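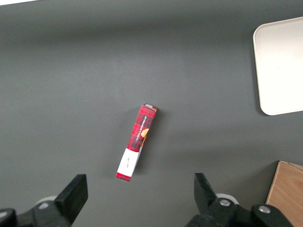
I finally wrote down the house rules for our manipulation bench, and I'm way more excited about it than anyone should be about a two-page document. We've been running for months on habits and sticky notes, and when Marcus Doucet joined in November he asked me where the rules were. Good question! So here they are, or the ones I care about most.

Reset the table the same way you found it. Only the things in the task card go on the surface. No coffee, no tape measure, no phone. A stray pen in the background of 189 episodes is a pen your policy might learn to love (ask me about the Wilmont runs sometime, I'm still a bit sore).

Vary the object on purpose. This was the big change for us. Left alone, people put a box down square to the table every single time, and then you've got a beautiful data set of square boxes. So the card now gives you an angle and a rough area, and you follow it even when it's an awkward one. A slim carton standing on its narrow side at a diagonal, like the vanilla shortbread, is exactly the sort of start I want more of. It makes you think about which way the fingers should close before you move.

Open the gripper fully before you start recording. We used to let operators choose, and when I went through the 712 episodes in the Kararora set I found starts all over the place. Fully open, every time, and hold still for 2 seconds. It feels like forever. Do it anyway.

Real packaging only. I love this one. Printed cartons have folds and flaps and loud colors, and a plain gray test block has none of that. Swap a box out once its corners go soft, and write the swap in the log so the person on the next shift knows.

Failures stay in. If you drop it, finish the attempt, mark it as a drop and move on. Please don't quietly delete it! Wojcik, our labeling tool, has had a field for this since spring and it was nearly always blank.

And then the safety stuff, which is short because it has to be remembered – hands out of the work area while the arm is live, stop button within reach of whoever is driving, and one driver at a time. If two people are arguing over the leader arm, it's time for a break.

We're aiming for 3000 episodes under the new rules before we touch the wording again. Marcus wants a section on lighting and I think he's right, so that's next, along with a proper page on how we clean the fingertips. If your lab has a bench sheet you're happy with, send it over. I'd love to read it, and I'll happily swap you ours once Bustton (our wiki) lets me export it without eating the tables.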